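# The Little Square Table Will Outlive Us All

My aunt had a dining room for company and a square table for everything else. The dining room had a chandelier, a sideboard and a carpet you could not walk on in shoes. The square table had a matchbook under one leg. I ate at the first one on major holidays and learned to read, gut a fish and lose money at the second.

When she died, the family fought over the square table. The dining set went to a church in Catterall, which called in October to ask whether we would like it back.

I have been thinking about that table for most of a year, partly because I got it and partly because it doesn't fit anywhere. It is too small for dinner and too big for a lamp. It has spent time in my kitchen, my hallway and, during a bad stretch, my bathroom. Wherever I put it, people come and lean on it. I own a couch that cost more than my first car, and guests will walk past it to stand at a table where they can't get both knees under the edge.

"People trust a square," says Josefina Huenchumán, who has been repairing furniture in a former tire shop in Catterall long enough that customers still come in and ask for tires. "A round table, you have to be in a mood. A long table, somebody's in charge. A square one, you sit down and there you are."

She was regluing the apron on a card table when I visited, and she did not stop for me. Card tables are most of her business. They come in with split corners, wandering legs and tops that have been scorched by irons, and the owners always apologize for them. She has a theory that people will throw out a ruined wardrobe without a second look and then pay more than the price of a new card table to get the old one fixed. She has never talked anyone out of it. She tried once, with a woman who had driven in from Zelleneck with a table missing two legs, and the woman cried, and Huenchumán made two legs.

The trade has its own views on the matter, most of them gloomy. Small square tables have never been a prestige item. Designers make their names on chairs. There are books about chairs as thick as a cinder block, and museums will rope off a chair so that you can't sit in it, as though that were a thing to do to a chair. The square table gets the back pages of the catalog, near the coat hooks.

Tarek Saab spent years writing those back pages for Zomar, a mail-order furniture company that sold mostly to people moving into their first apartments or out of their second marriages. He remembers the square table as the only item he was never asked to describe. Everything else in the catalog needed a story. The bookcase was "at home among your favorite authors." The ottoman was, for one regrettable season, "playful." The table ran under its dimensions and a price.

"I offered to write something," he told me. "They said it was selling fine and please don't."

It was selling very well, as he found out at his going-away party, where he was given one. He still has it. His tomato seedlings are on it.

What people do on these tables is hard to get them to admit. I asked everyone I met for this story, and the first answer was nearly always "Oh, puzzles," delivered in the voice of a person telling a dentist about floss. Then it would come out. Taxes. Wrapping presents for people they don't like. One man in Zelleneck cuts his own hair at his. Several people eat dinner there every night while a perfectly good dining table waits in the next room under a pile of mail.
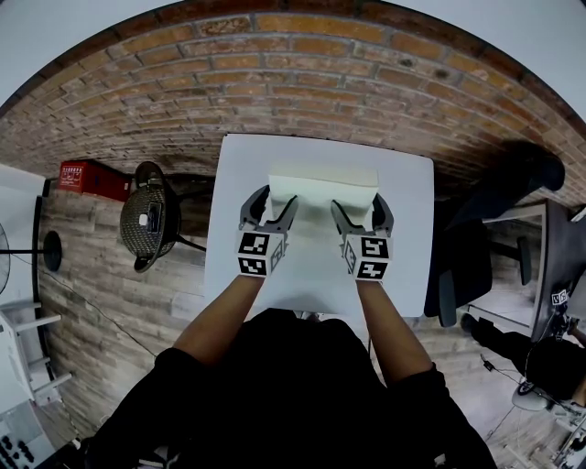
*A white square table in use, with a white block near the middle of the top.*

Rawan Tannous, who rents out apartments in Zelleneck and furnishes them on what she calls an insulting budget, has stopped fighting it. She used to put in a proper oval dining table with four chairs. Her tenants would push it against the wall and buy themselves a little square one, and when they moved out they would take the little square one along and leave her the oval. After enough of this she had a garage full of ovals.

Now she supplies the square one from the start. They take that too.

"I put it in the lease," she said. "I have it in writing that the table stays. It's the one thing they steal. I had a tenant leave behind a television and go off with my table on the roof of his car."

Did she go after him?

"I waved. What was I going to do with the paperwork?"

The problem with loving a small square table is that it won't hold still for improvement. Every few years a company sets out to make a better one, with drawers or a socket or a leaf that swings out on a hinge and catches you in the hip. Drurateck, a maker of office furniture that had a good run with adjustable desks, put out a version with a top that tilted in any direction you liked. I borrowed one for a month from Baltazar Arellano, who bought it new and had been waiting for somebody to lend it to.

It is a remarkable object. It tilts toward you for reading and away from you for reasons the manual doesn't go into. By the end of the first evening I had sent a bowl of soup into my own lap, and by the end of the first week I had tightened every knob as far as it would go and was using it flat. Arellano had done the same thing. He had also, he confessed when I brought it back, bought an ordinary one to put next to it, to hold the soup.

I asked him whether he wanted to keep the tilting one in the living room, and he looked at me for a while, and then we carried it to the basement.

There is a practical side to all this, and I promised my editor I would get to it. If you are buying one secondhand, turn it over. Huenchumán looks at the corners first, then at whether the screws match, and she doesn't care at all about the top. A top can be sanded or painted or covered with a cloth. Push down on one corner with the flat of your hand. If the opposite corner lifts, offer less. If the whole thing groans, offer less and buy it anyway. Don't pay extra for a drawer. It will stick in summer, and there will be something in it that you then have to feel responsible for. (Mine held a key. I have tried it in every door I know.)

Fadi Sabbagh, who runs the house auctions in Catterall, told me that square tables almost never make it onto the block. Families will let him sell the silver. They will let him sell the piano, and thank him for taking it. Then on the morning of the sale a cousin turns up with a station wagon, and the square table goes out the back door before the coffee is made. He has learned to leave it off the list. He keeps his cash box on a folding one himself, at the front of the room, and at every sale someone asks him what he wants for it.

He has named some ridiculous prices, he says, hoping to put them off. The last person got out a checkbook, and Sabbagh had to pretend the table belonged to his mother.

Mine is in the kitchen this week. The matchbook gave out in the spring, and I replaced it with a folded page from a Zomar catalog, the one with the playful ottoman on it. The table still rocks a little toward the window. I keep my coffee on the other side.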